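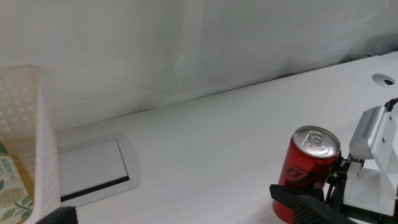

Every town should have a store where you can borrow a drill

I joined the tool library on Lévesque Street because I needed a tile cutter for one afternoon. I went back the next week for a pressure washer, then for a pasta machine, and by November I had become the sort of person who brings it up at dinner. So let me bring it up here too.

Lending libraries for things are one of the best ideas a small town can have, and I can't understand why we treat them like a cute extra. Ours is called Inero. It has 3000 items on the shelves and a membership costs 26 dollars a year. That is less than I paid for a hedge trimmer I used twice before it went to live behind the water heater!

I know the money argument is the easy one, and it's a good one. But what I love most is how brave it makes you. When a sewing machine costs nothing to try, you try it. I have now hemmed two pairs of pants (badly) and one curtain (pretty well, if you stand back a little). I would never have bought a machine to find out whether I liked sewing, and I do like it, a lot.

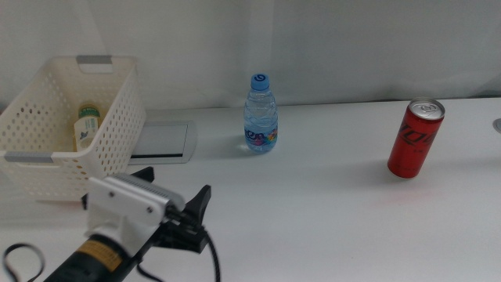
People worry that things will come back broken or dirty. Sometimes they do. A carpet cleaner came back last spring smelling like a wet dog, and it took a long afternoon with the windows open to fix that. Still, most borrowers are careful, maybe more careful than they are with their own stuff. There is a little notebook tied to each of the bigger tools, and people write tips in it for whoever comes next. The one on the wallpaper steamer is better than any manual I've read - page four saved my hallway.

Over in Anden they run a library like ours out of a spare room at the town hall, open only in the evenings, and it works fine. You don't need a grand building. You need shelves, a decent booking list and a town willing to pay the electric bill.

Ours is asking the town for help with the rent this year. I hope the answer is yes, and I hope it's yes for more than one year at a time. Meanwhile I have the big ladder until tomorrow at six, and the gutters are waiting.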